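Visiting Flavumcombe: your questions

How do I get there?
The Makden ferry runs three times a day from September. It takes roughly 200 foot passengers and no cars.
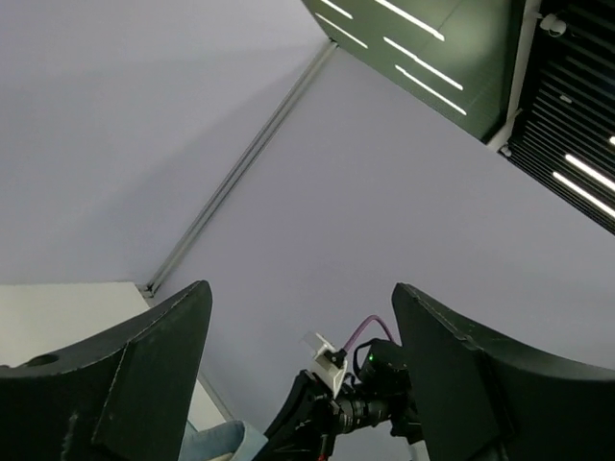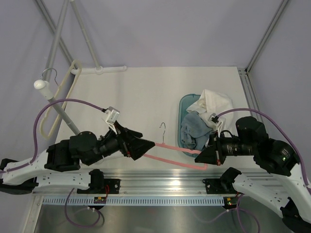 Do I need to book the ferry?
Yes, at weekends. On other days you can pay on board.

Where can I stay?
There are two guesthouses, Grerkimura by the harbour and Ayaaba up the hill. Both close for the winter.

Can I camp?
Only in the field behind Ayaaba — ask at the desk first.

Are dogs allowed?
Yes, on leads near the cliffs.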